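Right arm won't let go after a grip – anyone else on the Gratgate kit?

Posted in: Two-arm setups / Faults and weird behavior

gratgate_vic
18th August

Hi all, long time reader, first proper fault to report. I've got the two-arm Gratgate kit and the right gripper has started hanging on to things. It closes fine, I send the open command, and it just sits there squeezing. Then 4 seconds later it pops open all at once and whatever it had goes flying! The left one is perfect, same firmware, same settings. It started in July after I updated the Zovent driver, but I also swapped a cable that week (I know, I know, one change at a time).
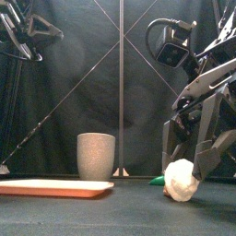

Right gripper on the white lumpy thing, cup and tray off to the left.

The log says "open sent, ack received" and then nothing until it lets go. No overload warning. Does that sound like the driver to anyone?

– Victor

krisztina_f
Driver, I'd bet lunch on it. The last Zovent update changed how it handles a stalled finger. If the motor is still pushing when the open command comes in, it waits for the load to drop, and with something squashy in there the load never drops. Try setting the grip limit to 500 and see if the delay goes away.

sugeng_y
Hmm, I don't buy that. If it was the driver you'd get it on both arms. You swapped a cable on the arm that's acting up, Victor! Put the old one back before you touch a single setting. Mine did nearly the same thing in Riihimäki last winter and it was a half-seated connector at the wrist.

krisztina_f
Only if both arms are squeezing the same stuff, Sugeng. Is the left one ever holding anything soft?

gratgate_vic
Good question. Not really, it mostly handles the tray side. Same table from higher up, so you can see how the two of them are laid out:

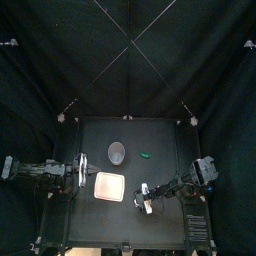
Update: what I tried

Old cable back in, 15 grips on the same soft object, still sticking. Sorry Sugeng! Then I dropped the limit to 500 and it opened right away every time. So one to Krisztina, I think.

sugeng_y
Fine, fine. I'd still check that connector – an arm that lets go late is an arm that can catch your fingers. Where's your stop button?

gratgate_vic
Um. Behind me, on the shelf. Moving it tonight.

hidayah_s
Please do, and keep your hands out until you've rolled the driver back too. A lower limit hides the delay but I wouldn't call it fixed.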